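Search this archive Enter keywords Search Advanced search

4. What the purchase request should have contained

The preceding section dealt with the technical case for a legged humanoid in the kitchen tasks. We turn now to money, where the case is weaker. The original equipment request, drafted by one of us (Ersoy) and submitted to our own institute, asked for one humanoid platform with two multi-fingered hands. It justified the request with a single sentence, to the effect that a robot shaped like a person could use a home without changes to the home. We have seen nearly the same sentence in a good many requests from other groups. It is rarely costed, and we did not cost it either.

4.1 The task as planned

The benchmark task is modest. A bottle of tea stands on a table beside a refrigerator. The robot is asked to open the refrigerator, place the bottle inside and close the door. We chose it because the supplier, Erkar, listed refrigerator use among the household skills a buyer could expect "after integration." The request took that phrase at face value. It did not ask who would do the integration, how long it would take, or whether the quoted price covered any of it. The price covered none of it.

In planning terms the task looked nearly free. A table, a refrigerator and a drink came to a trivial share of the budget, and we entered them as sundries. This was our first mistake. The cost of a test space lies in the hours for which people and the robot are both in it, and those hours appeared nowhere in the request.

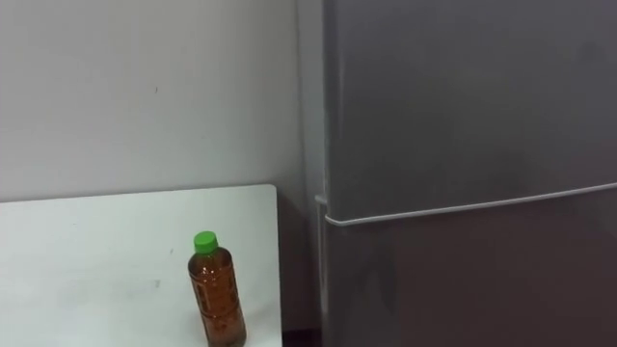 4.2 Lines left out of the quote

We went back through the project accounts and separated the costs that had been quoted before purchase from those that had not. Three of the unquoted lines deserve comment.

The first is cabling. The Clustell platform arrived with a documentation set that covered the robot as shipped. It said little about the robot as used, with extra runs for the hands and for logging. Cable routing was redone by hand more often than we care to report. Replacement leads and connectors came to 3969 in the local accounting unit over the period of the study, and none of this had a budget line. Patrício, who kept the bench log, put it under "miscellaneous" until that heading was larger than the one above it.

The second is the hands. Spare fingers were offered as an optional package, and we declined it on the grounds that the task was light. A hand that reaches past furniture will sooner or later meet the furniture. A buyer who declines spares is making a bet, and it should be written down as one, with a figure beside it.

The third is floor space. We planned around the footprint of the feet. The space that has to be reserved is the reach of both arms plus whatever trails behind the machine, and in a small room that leaves very little for the operator. An ordinary desk placed along one wall takes up more of the remainder than the drawing suggests.
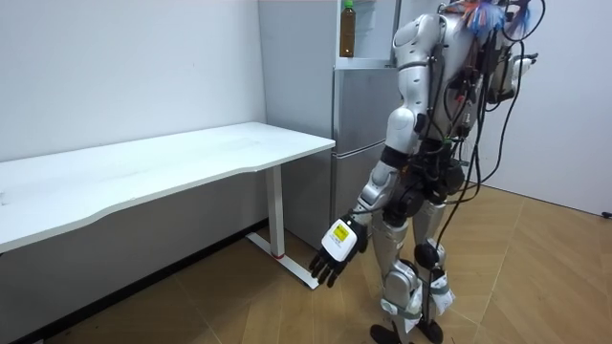 Figure 5. The humanoid beside the end of the desk, with the refrigerator behind it. Note the loose cables on the torso and back, which the footprint in the quote does not include.

A fourth line, insurance, is left out here because our institute pays it centrally. Groups that pay it themselves should expect our totals to flatter the robot.

4.3 Comparison with a dull alternative

A fair comparison would set the humanoid against the cheapest equipment that could do the same work. The request made no such comparison. We made it afterward, using a wheeled base with one arm from Weletti and a simple two-finger gripper. We did not buy this system. The figures come from a written quote, and they deserve the same suspicion we now apply to Erkar's.

On paper the wheeled system needs 11 staff days to reach a first attempt at the door. The humanoid needed considerably more, and a large part of that time went to standing, stopping and being made safe to approach. None of it concerned refrigerators. If the research question is about balance during contact, those days are the research. If the question is whether a robot can put a bottle away, they are overhead, and a funder would be right to ask why they were bought.

We have heard the reply that the humanoid can be turned to other tasks later, so its cost should be spread over all of them. We would accept this if the other tasks were named and dated in the plan. In our own plan they were described as "further household activities." No one had scheduled them, and the staff post that would have carried them ended before they could begin. Spreading a cost over work that has not been planned makes any purchase look cheap.

There is also the question of how much of the home was really left unchanged. The table stood right next to the refrigerator. The surface was kept clear of everything except the bottle. These are reasonable choices for a benchmark, and other groups make them too, but they weaken the argument from human shape. A room arranged this kindly would suit the wheeled arm just as well.

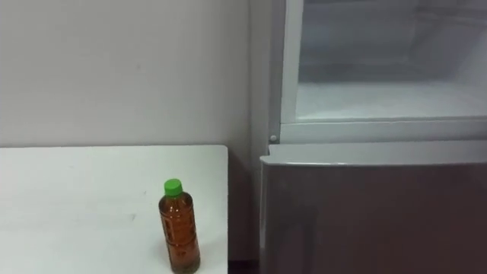
This section last revised: December

4.4 Reading a demonstration

Much of the pressure to buy comes from short demonstrations. A buyer sees a robot with its hand at an appliance and fills in the rest. We did this ourselves at the Erkar showroom, where we watched a door task and came away with no note of how many tries had preceded it, who was holding the stop button, or what had been moved before we entered.

We now ask for the full session log before any visit. Erkar supplied one on request, to its credit, and it was more useful than the visit had been. Lemma, the software vendor, would not release logs without a support contract priced at 2075 per seat. That is its right, but a refusal of this kind ought to count against a bid, and in our scoring sheet it had no place to be counted.

Our own material is open to the same complaint. A still from our test room shows contact with a door and says nothing on its own about whether the door then opened, or how many staff hours stood behind that contact.
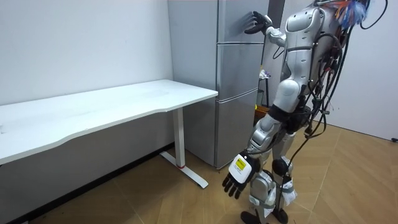 For this reason we report hours per attempt alongside the outcome in Table 4, and we would ask readers to look at the hours first. Attempts made on the one Sunday session are listed separately, as overtime rates applied and the cost per attempt is not comparable.

4.5 A revised request

If we were submitting again, we would ask for a lease of 12 months with a break clause, and we would attach the Weletti quote to the same form. Spare hand parts and cabling would each have a line. Staff time before the first attempt would be entered at full cost, with the name of the person doing it. Ersoy would still argue for the humanoid. Patrício would not, and the remaining disagreement between us is over whether the balance work could have been funded under its own title.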